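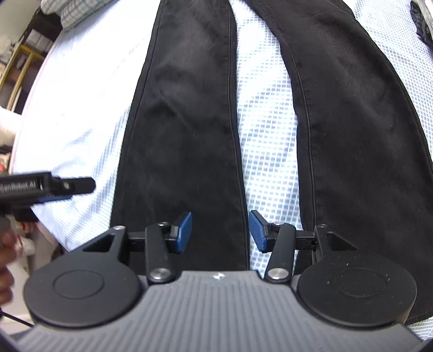 Skekden 47 Work Trouser

Item no. 2316
Color: Black
Maker: Skekden
Sold by: Bouchard Uniform and Workwear

The Skekden 47 is a plain-front work trouser for restaurant floor staff, hotel crews, ushers and anyone else who has to wear black pants five days a week. It has a straight leg, a flat waistband with belt loops, two slant pockets in front and one buttoned pocket in back. There is no logo on the outside.

We have carried the 47 through several changes in our uniform line. Customers who outfit a whole staff tend to reorder it, and the cut has stayed the same, so new pairs can be mixed with older ones.

Fabric

Woven polyester and cotton blend, medium weight. It holds a crease if you press one in and looks fine if you don't. The fabric has no stretch. If your staff does a lot of kneeling or lifting, look at the Setow trouser instead, which has a gusset and a little give in the seat.

Black fabric shows lint. A clothes brush works better than a sticky roller on this weave.

Sizing

Waist sizes are even numbers only, 28 through 46. Order your usual waist size. The 47 sits at the natural waist, and people used to low-rise jeans sometimes order one size too small.

Inseams come in 30, 32 and 34. We can also ship them unhemmed at 36 inches if you have your own tailor. Unhemmed pairs are final sale.

Hemming by us adds 2 working days to the order. Measure from the crotch seam down the inside of the leg to where you want the pant to end, with the shoes on that you will wear at work. Give us the finished length and we will add the hem allowance.

Care

Machine wash warm, inside out, with dark colors. Tumble dry low and take them out while the waistband is still slightly damp. Press with a cool iron and a cloth between the iron and the fabric — a hot iron will leave shiny marks on the seams that do not come out.

Do not use chlorine bleach. Commercial laundering is fine, but expect the black to fade sooner, mostly at the knees and along the creases. Wash new and old pairs together only if the color of the new ones is not a concern.

Ordering

Sold by the pair. Orders of 18 pairs or more get the staff price, and you can mix sizes to reach that number. Shipping is from our Metinness warehouse. Waist sizes 44 and 46 are stocked in smaller amounts and may ship separately.

Returns are accepted on unworn, unwashed pairs with the tags on. Please put the item number and the size you want on the return slip — without it we can only issue a refund.

Related items

Setow Gusset Trouser, black or charcoal
Skekden Server Apron, waist length
Bouchard Plain Belt, black
Hem tape, black, by the roll

Page updated Apr 6, 2017. The staff price is good through the end of July.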